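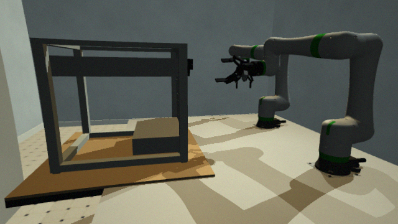
Dos brazos robóticos sobre una mesa, imagen generada por ordenador.

Preguntas frecuentes sobre las páginas personales de Ular

¿Quién puede pedir una página?
Todos los estudiantes y también los graduados. La solicitud se envía a Aniela Kalinowski y la respuesta llega normalmente antes de febrero.

¿Cuánto espacio tengo?
Cada página dispone de 400 MB. Si usted publica muchos audios, puede solicitar 200 MB más.
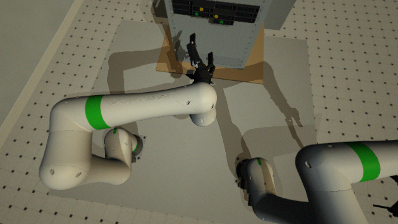
Imagen: Szymon Jakubowski / Ular

¿Debo escribir sobre mis estudios?
No es obligatorio. Tenemos diarios de viaje, poemas y recetas. Wanda Jabłońska, por ejemplo, publica en la suya cuentos cortos.

¿Qué pasa con mi página cuando termino la carrera?
Queda abierta. Si desea cerrarla, le pedimos avisar con 60 días de antelación.

¿Puedo usar mi propio dominio?
Sí, pero el coste lo paga usted.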